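The Great Toolbox Reckoning

I inherited my habit of never putting a screwdriver away, and I've spent most of my adult life blaming the screwdriver. So when I moved into a smaller flat in Clivbridge last August, with one cupboard where I used to have a garage, something had to give (mostly my back, carrying it all up the stairs).

My first mistake was buying storage. I came very close to spending 57 pounds on a Vodness drawer tower, which has 27 little compartments and would have suited me for a week at the very most. Then a friend who repairs chairs told me to get everything out on a flat surface first and only then think about boxes. Grumpily, I did. Oh, the things I found! Picture hooks, half a tape measure, enough wall plugs to hold up a cathedral, and toy bricks. So many toy bricks. They get in with the tools in every house I've ever visited, and I've stopped asking how.
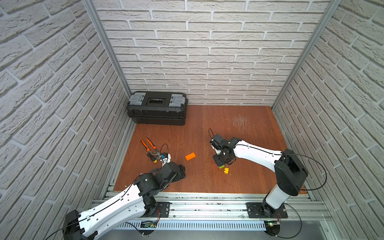 Pliers, a screwdriver and stray bricks, with the toolbox shut in the corner.

A plain black toolbox with a latch at each end is really all most of us need. Mine holds pliers, two screwdrivers, a small hammer and a roll of tape, and I can find any of them in the dark. I'm fond of bright handles too. Orange pliers and a yellow-and-black screwdriver show up beautifully on a brown wooden board, whereas my old brown-handled set used to vanish the moment I put it down.

The bricks need a home of their own, and it mustn't be the toolbox. I use a drawstring bag from the Osagie market, and every stray goes straight in, studs and all. You'll thank me the next time you cross the room barefoot!

As for the drawer tower, I went back to look at it in the Ivari shop last month and walked all the way round it twice. I came home with a second roll of tape.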